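I'd been in the building ten minutes before Firouzeh Fallahi put a gripper in my hand. "You can't write about it if you haven't dropped something with it," she said, and I dropped something with it almost straight away (a dishcloth, nothing tragic).

Firouzeh runs hardware trials at Stonton, and this month she's deciding between two hand-held grippers, the Usuga and the Irkix. Both strap on at the wrist and both will end up feeding the same arm, so she wants to know which one people can stand to use all day. Her target is 300 tries on each, over 19 tasks. When I visited she was deep in the tabletop ones: cups, cloths, little dishes.

"Cups are horrible," she said cheerfully. "Everyone thinks the cloth will be the hard one. A cloth forgives you! A cup just goes over."

She'd started out with the Usuga and loved it for a week. It's the lighter of the two, and the squeeze is so soft that you forget it's there. Then she hit the long sessions, 60 tries without a proper break, and began to notice her thumb. "The Irkix is stiffer, and I moaned about it no end. But I know when I've got hold of something. With the other one I'm looking every time to check." 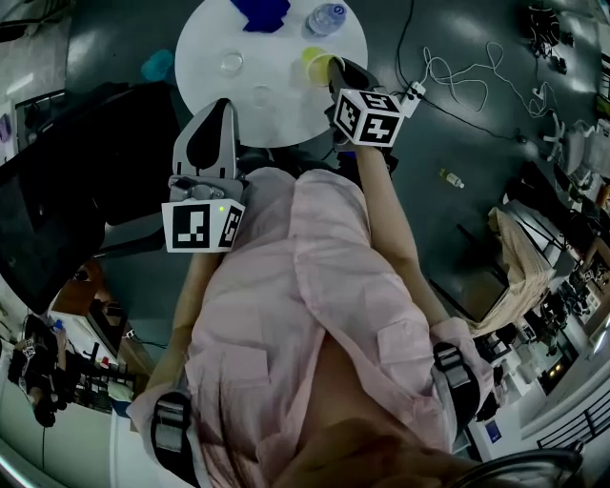
*A gripper in each hand and the yellow cup within reach at the round table.*

I asked about the marker cubes, which I'd taken for some sort of packaging. She laughed at me for quite a while. They're how the system works out where each hand is, and she has strong feelings about them. "If I twist my wrist too far the cameras lose the pattern, and that's a try in the bin. So you learn to move a bit like a waiter. My sister says I pour tea differently now."

The straps came up too. She does them up one notch looser than the instructions say, and she's written to both makers about the buckles. One of them wrote back.

So which is winning? She wouldn't be pinned down. The Furbridge office wants a report in August, and she'd like to run the two-handed tasks again with people who've never touched either model. "I'm used to them both, so I'm a rubbish judge," she said. "You were much more useful. You were terrible."

I've been asked back for the second round.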